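Ticket 1738: Label printer skips every second label after update
Status: open, waiting for customer
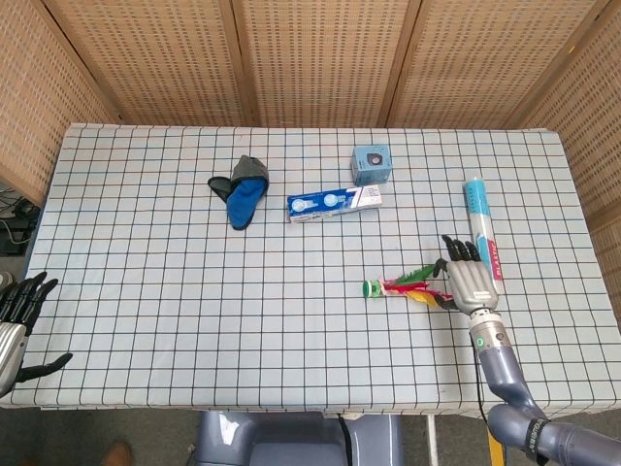 Attachment 1: table with folding screen, slipper and box with the number 7

Opened by Birdie Lyons, 28th April

Hello support team,

I have a problem with the Bruvix label printer in our Van Dusen shop. After the update of the Rarkum driver it prints one label, then feeds one empty, then prints again. On a roll we lose half of the labels. Before the update it was working well for a long time.

What I tried already:
Turned off the printer, waited 60 seconds, turned on again. No change.
Cleaned the gap sensor with a dry cotton stick. No change.
Put a new roll from a different carton. No change.
Printed the test page from the printer button, without computer. The test page is correct, no empty label.

So I think the printer itself is healthy and the driver sends a wrong length. In the settings the label height is 27 mm, and I did not change it. Our labels are 27 mm, I measured again with a ruler.

Reply from Vudmont support

Thank you for the clear list. Please open the driver settings, page "Media", and tell us what is written in the field "Gap". Please also try to print from another program, for example a simple text editor.

Birdie Lyons

In the field "Gap" is written 32. I do not remember this number, it was 3 before, I am almost sure. I changed it to 3 and pressed Apply. The first five labels came good. Then I closed the window and opened it again, and there was 32 again — it does not keep my value.

From the text editor the result is the same, one good and one empty.

Reply from Vudmont support

The driver probably reads an old profile each time it starts. Please delete the profile with the name "default_old", restart the print service and enter the gap again. If you do not see this profile, send us the log file from the driver folder.

Birdie Lyons

I see the profile but the Delete button is gray. I am logged in as normal user, maybe this is the reason. The administrator password is with our main office and I have asked them for it. Please do not close the ticket yet, I will write when I have it. If it takes until May, is there a way to go back to the older driver without this password?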